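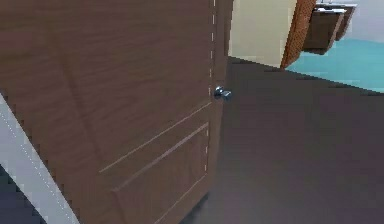 Our net sagged at the back after the first training session, one Dernau user wrote, and the ball rolled out underneath it. On the Tillent 605 goal this comes from fitting the clips before the rear bar is locked. Follow the order below.

2. Fitting the net

1. Lay the frame face down on level ground.
2. Push the rear bar into both side arms until the pins click.
3. Spread the net with the Katayama label at the top left corner.
4. Fit the 28 clips, starting at the crossbar and working down each post.
5. Raise the goal with two adults – one at each post.
6. Anchor the rear bar before any ball is kicked.

Note: The goal is 2000 mm high. Check the height at both posts.

CAUTION: Never climb on the frame or hang from the crossbar. 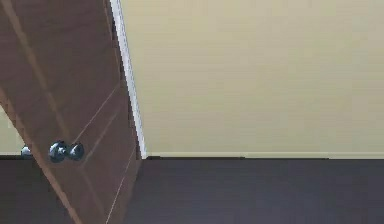

Remove the net after the last match of the season and store it dry in the Cleltent bag. Keep the bag on a shelf or wall hook. A round door knob like the silver one shown is not a suitable hanger – the strap can slip off it. Replacement clips are listed in the parts table.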